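a thread about walking every street in my town, because I finished last night and I am still buzzing

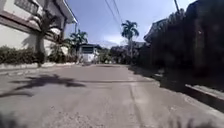
1/ So the rule was simple. Every named street in Grerkthorpe, both ends, on foot. Dead ends count. Alleys count if they have a sign. I started in May with a paper map and a green highlighter and I figured I'd be bored by the second week.

2/ I was not bored by the second week!! By the second week I was getting up early to do "just two more" before work and coming home with the map folded the wrong way and highlighter on my shirt.

3/ People keep asking how far it was. My total is 2033 blocks, which includes a lot of doubling back, so please don't use it to judge the size of the town. I counted a block every time I went from one corner to the next. If I had to walk it again to get out, I counted it again. My thread, my math.

4/ Best neighborhood for walking: Vulska, easily. The streets are narrow and they bend a little so you never see the whole thing at once. People there put tomatoes out by the gate with a coffee can for the money. I bought so many tomatoes.

5/ Worst neighborhood for walking: the new part behind the Schouten warehouse. The sidewalks start and stop whenever they feel like it. You'll be going along fine and then it's gravel, then a ditch, then a really nice sidewalk again for the length of four houses.

6/ BUT the Schouten end has the best bakery smell in town from five in the morning, so I went back more than I needed to. Get the seeded roll. Get it before seven or they're gone.

7/ Things I now have opinions about: curb heights, manhole covers, house numbers (put them where a person can read them, I beg you), hedges that take up half the walkway, and the four different fonts the town has used on street signs since I was a kid.

8/ The old signs are the good ones. Small letters, dark green, a tiny bit of a curve at the top. There are still 12 of them standing. I marked every one on the map with a star and I check on them like they're my aunts.

9/ Shoes. I went through one pair completely and the second pair is on its way out. I used Eken ones both times, the plain gray kind with the flat laces. They're fine! They're shoes! What made the bigger difference was wearing two thin pairs of socks in place of one thick pair. No blisters after that.

10/ Water: carry more than you think in July. There are three public fountains in the whole town and one of them has been wrapped in a plastic bag all summer.

11/ Dogs: nearly all friendly. There is one on Mill Row who barks at you the entire length of the fence, then runs back to the start so he can do it over again when you come back. It's a dead end, so you always come back. He knows.

12/ Okay the thing I really wanted to talk about. I've lived here most of my life and I'd say two thirds of the streets were new to me. Two thirds! I'd been driving the same five roads for years and thinking I knew the place.

13/ There's a street that is all stairs. There's a street with only one house on it, number 9, and I would love to know what happened to the other eight. There's a little square with a pear tree in the middle and a bench that goes all the way around the trunk. It's four minutes from my dentist.

14/ I also learned that the best light is not early morning, sorry to every walking book I own. It's a bit before noon on the small streets, when the sun finally gets over the roofs and the whole road goes bright. People come out onto their steps. Somebody is always frying onions.

15/ I got lost exactly once and it was in the part of town where I went to grade school. I don't want to talk about it.

16/ If you want to try this where you live, a few things that helped:

Print the map on paper. My phone kept dying and it's harder to see the gaps.

Mark the street the same day you walk it. I lost track of a whole afternoon in June and had to do it over.

Do the ugly streets first. You'll want something nice saved up for the end.

17/ I saved Lantern Lane for last. It's short, maybe thirty houses, and it runs downhill to the canal. My grandmother's first apartment was on it, over what used to be a button shop. It's a phone repair place now, but the old brass step is still there, worn down in the middle. I stood on it for a while.

18/ Then I colored in the last bit of the map right there on the canal wall with a highlighter that barely worked anymore. Finished 2025-09-03, a little after seven in the evening. Ate a pear.

19/ Somebody asked what's next. I'm told the next town over has a lot more streets and way more hills. I've already bought the map. I haven't opened it. (I've opened it.)

20/ A few answers from the replies so I don't type them 40 times:

Yes, I did the cemetery roads. They have names, so they count.

No, I didn't do the highway ramp. It has a name, but I would like to live.

Yes, I'll scan the green map once I find a scanner big enough. If you're local and have one, message me, I'll bring rolls.

21/ And if you live in Vulska and sell the yellow tomatoes, the small ones with the split tops, please tell me what kind they are. I saved seeds from three of them and they're drying on a paper towel on my windowsill right now.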